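Mar 3, 2019

I have decided to write in English again, because my teacher in the evening class told me that a diary is the best exercise and that she will not correct it. So the mistakes are mine and they can stay.

All this week I was busy with my grandfather's letters. My cousin sent them from the house in Manau in a shoe box, without any order, and I promised the family to read them, write down what is inside and make clean copies for everybody. My grandfather wrote in a small hand and used both sides of thin paper, so the words of one side come through to the other. There are 219 letters. I have finished the ones from the first years, when he was young and worked on the boats, and I am now in the time when he had the shop in Pacheco.

I work like this. First I read the letter aloud, slowly. Then I write it by hand on a sheet, in our language, and then I write a second sheet in English for the cousins who were born here. When I make a bad sentence I crumple the sheet and start again. I know that it is a waste of paper, but with the computer I change too much and at the end it is not his voice anymore, it is mine.
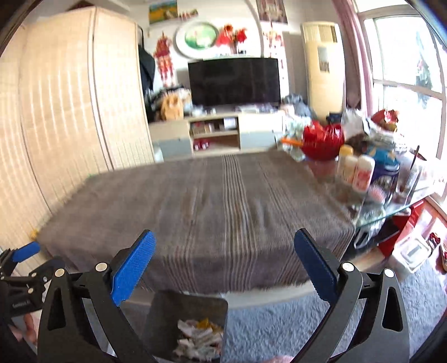
My grandfather was not a romantic person. In one letter he writes two pages about the price of rope, and only in the last line he tells my grandmother that he has been sick with fever and is now well. I had to translate that line many times. In our language the word for "well" can also mean "finished" or "ready," and I think he was playing with it a little, but in English I could find nothing that plays. I tried with "I am done with it," which sounds angry. I tried with "I am whole," which sounds like a church. All those tries are the same kind of thing as the heap of crumpled scraps in the picture, white ones and yellow ones together. In the end I wrote "I am well again" and put a small note under it.

I showed the page to Naveed Awan when we had tea. He has translated poems, so I trust his ear. He read it twice and said that the note was longer than the letter, which was a little unkind but also correct. He advised me to keep the notes for the back of the book. I had not called it a book before. Now I am afraid of this word, but I like it too.

One more problem is the names. My grandfather calls one man Nakon in the early letters, and later the same Nakon seems to be a place where the boat stops for water. Maybe the man came from there and they called him by it. My mother thinks so, but my aunt says no, he was a neighbor and he had a bad leg. They talked about it on the telephone for a long time and I believe they are still not friends today. 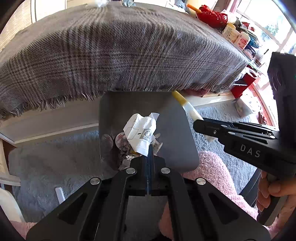 4 min read

In the evening I read the letter that I was saving. It is from the year my father was born. My grandfather was away, as always, and he heard the news late. He asks what color the baby's eyes are, and then he asks about the roof, and then he asks about the eyes again, as if he forgot that he had already asked. I did not translate it tonight. I only copied it in our language, very carefully, and I made no mistake, so no sheet was thrown away.

Afterward I counted the words of all the English pages that I consider good. It is 1,903. For so many evenings it is not much, and I was disappointed for a moment. Then I thought of how he wrote, on a boat, with a bad lamp, and I felt ashamed of complaining at my own table with a cup of tea.

Tomorrow I must buy a new pen and call my aunt, in this order. I also want to ask her about the two letters that are signed with another name, Vernusine. The handwriting is his, I am sure of it. My mother says she never heard this name in her life, but she said it too quickly.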